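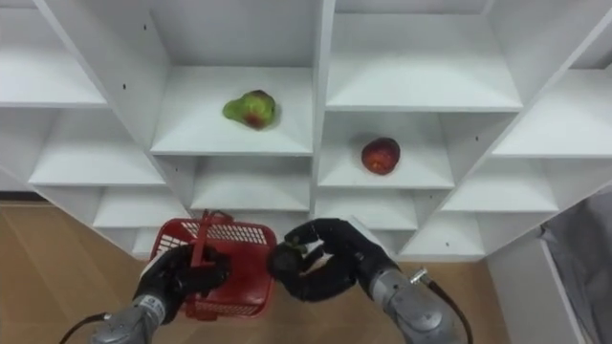

Skumham Housing Partnership
Progress report to the Mendoza Fund: Kelulska Court lettings and repairs programme
Submitted by Gareth Pearce, Programme Manager, 2026-05-28

1. Purpose of this report

This report sets out progress on the grant for bringing empty rented flats at Kelulska Court back into use. It covers the second half of the grant period. Spending against each budget heading is given in the annex, which has been sent separately.

2. Lettings

The estate has 657 flats. At the start of the programme 80 of these stood empty, most of them one-bedroom units on the upper floors of the east block. Of the 80, 37 have now been repaired, inspected and let. New tenants have signed the standard twelve-month agreement, with water and refuse collection included in the rent and electricity billed directly by the supplier.

Demand for the two-bedroom flats remains strong. The studios facing the service road have been slower to let, and the Partnership has reduced the deposit on these to two weeks' rent for new applicants.

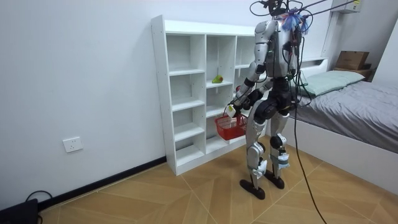 The remaining empty flats fall into two groups. The larger group needs only decoration, new floor coverings and an electrical check. The smaller group has damp in the outer walls and cannot be offered until the gutters on the north side have been replaced. The contractor, Lurkodard, has priced this work and the figure is within the sum approved by the Fund.

3. Repairs and common areas

Entrance doors to both blocks have been renewed and the entry system now works from every flat. The lift in the west block was out of service for longer than planned — a replacement part was supplied in the wrong size and had to be returned. Residents on the upper floors were offered help with shopping during this period. The laundry room has reopened with longer hours, following requests made at the residents' meeting. 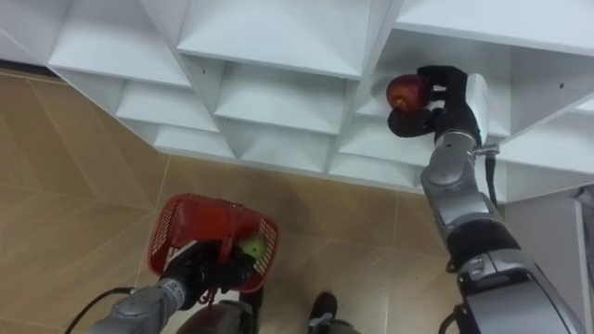
Lighting on the rear stairs is still below the standard agreed in the grant conditions. An order has been placed for new fittings, and a revised completion date will be given to the Fund once delivery is confirmed.

4. Matters for the Fund's attention

The Partnership asks the Fund to agree to the following changes:

Gutter replacement to be brought forward to August, ahead of the repainting of the stairwells.
Any underspend on floor coverings to be moved to the damp works.
The final inspection to take place after the lift warranty visit.

No increase in the total grant is requested.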